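3.2 Yarn preparation and swatch knitting

Two wool yarns of similar weight were used, sold under the names Gurkport (a three-ply worsted-spun yarn) and Flondico (a woollen-spun single). Both were bought undyed in one lot. Skeins were wound into cakes at low tension and left on the shelf overnight before casting on. All swatches were knitted flat in stocking stitch by the second author on 4 mm needles, with a garter border of three stitches on each side. Swatches showing a dropped or split stitch were unravelled and the yarn discarded.

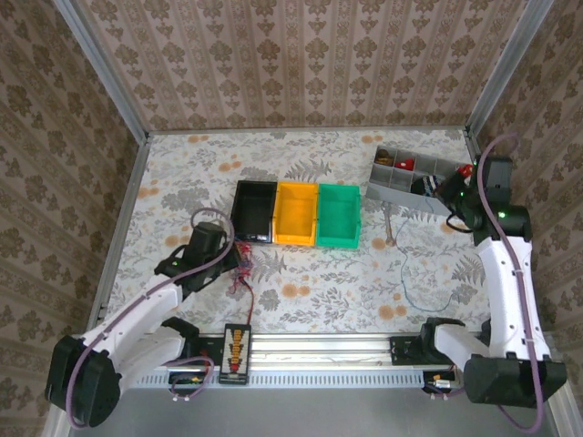 3.3 Washing and blocking

Swatches were soaked in lukewarm water with a no-rinse wool wash, pressed between towels and pinned to a foam mat without stretching. They stayed pinned until the weight was steady between two readings. Gauge was then measured over the centre of each swatch, away from the border, 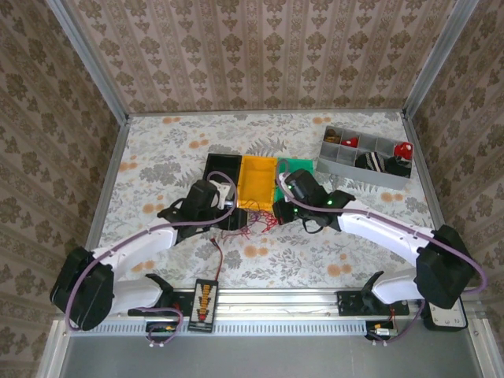

and again after a second wash. Measuring at the centre removes most of the pull from the garter edge, which Paewai found to be strongest in the first few rows. Of the swatches finished, 591 met the size tolerance and were kept for the abrasion test.

3.4 Abrasion

Each swatch was rubbed against a plain wool cloth for 1000 cycles under a light load, with a pause every 20 cycles to clear loose fibre. Pilling was graded by eye against the Collodier scale, in grey daylight near a north window.
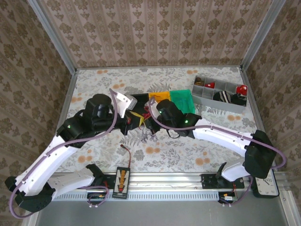
Figure 4. Photo: Aslı Dursun.

Grades were entered as whole numbers. Where the two graders differed by one step the lower grade was used; wider differences were settled by regrading on the following Monday. Row gauge was not included in the pilling model and is treated separately in Section 4.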